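# Zarcombe Compact Microwave: Placement and First Use

Read this section before you plug the oven in. It applies to all Zarcombe compact models sold through Petura stores.

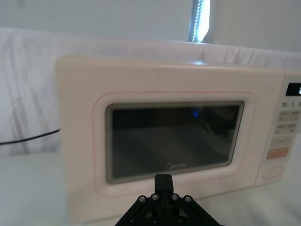 ## Choosing a spot

1. Set the oven on a flat, level surface that can carry its weight with a full dish inside.
2. Leave 4 inches of open space above the oven and at the back. Do not push it against a wall.
3. Keep it away from the stove, the sink and direct sun.
4. Check that the door opens all the way without hitting a cabinet or shelf.

**Caution:** Do not block the air vents or take off the feet.

## Connecting the power

1. Remove all packing material, including any film on the inside of the door.
2. Plug the cord into a grounded wall outlet. Do not use an extension cord or a power strip.
3. Set the clock. If the power goes out for more than 30 seconds, you will need to set it again.

**Note:** Older homes may have a coffee maker or toaster on the same circuit. If the breaker trips, move one of them.

## Test run

1. Place the glass tray on the roller ring and turn it by hand. It should move freely.
2. Put a microwave-safe cup of water in the center of the tray.
3. Close the door until it clicks, then heat on high for one minute.
4. Take the cup out with an oven mitt. The water should be warm.

If the water is still cold, look up code 111 in the Troubleshooting section.

**Caution:** Never run the oven empty. Do not use it if the door is bent or does not close fully.

Write the serial number on the warranty card and mail it to Petura Service, 1425 Windville Road.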